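Solo journaling games: do you reroll prompts you don't like?

drarno_9
Started Voltari last month, my first solo RPG. You draw a card, look up the prompt, write the entry. Twice now I've drawn something that makes no sense for my character. She runs a lighthouse, and the prompt wanted me to describe her wedding guests. Do you reroll or force it?

Grarum
Force it. The odd prompts are the whole reason to use a deck. If I only wrote what I already had in mind I'd just write a short story.

paperkeep40
I reroll freely. There are 163 prompts in the book and some are duds. One reroll per session is my limit.
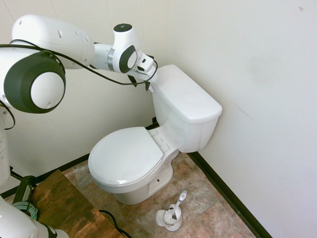 The other thing I do is read the prompt as something that happened to a neighbor or a relative. Your lighthouse keeper could have been a guest at the wedding. That covers most of the bad draws without touching the deck.

Grarum
That's still forcing it, so I think we agree more than you let on.

paperkeep40
No, I said I reroll. The neighbor trick is for when I've used mine up.

Kováčik
Page 40 says you may discard a prompt if you lose one oil token. Easy to miss - it's in the sidebar, after the storm table. I'd play it that way before adding a house rule.

drarno_9
Missed that completely, thanks. One token seems cheap though. I have nine.

Kováčik
It's cheap until the winter chapter. You burn two per entry there.

Grarum
I still wouldn't. My best entry came from a prompt I hated.

drarno_9
I'll keep the wedding and make her a guest. Saving my oil for winter.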